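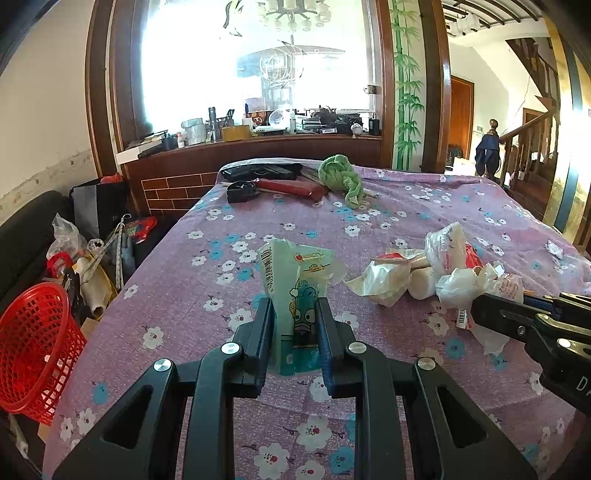

mkravchuk
Does adding more hand-held demonstrations of sorting household packaging still help a policy once you have several hundred of them?

skoryk_n
Less than you'd hope, going by our Tramden runs. We trained on 900 demonstrations and then on 1,306, same network, same settings, and the success rate on soft wrappers hardly moved. What did move it was spreading the recordings over 7 homes instead of 4. I was rooting for the bigger pile, I'll admit, having recorded a good share of it myself!

Cristovao_S
Lovely to see numbers, thank you Nadiia, but I'd push back a little. When you went to 7 homes you also got new people doing the demonstrating, didn't you? Everyone pinches a crumpled packet their own way – my mother goes for the corner, I go for the fat middle – and a policy could be learning from that variety and not from the tablecloths.

skoryk_n
Fair point, and yes, the people changed along with the homes. Melaniia wants to rerun it with the same two of us carrying the grippers everywhere.

ostap_maksym
I don't buy either story yet. In Stolis we saw the same flat curve, and it went away when we threw out the demonstrations where the second hand wandered in and hid the pile from the wrist view. Clean first, then argue about homes.

mkravchuk
Did you filter by hand, Maksym, or with a script?

ostap_maksym
By hand, over a long week in July with a great deal of tea. I can send the list of what we dropped and why, if you don't mind my spelling.

skoryk_n
Please do. I'd still bet on the homes, though.

Last edited 7/13/21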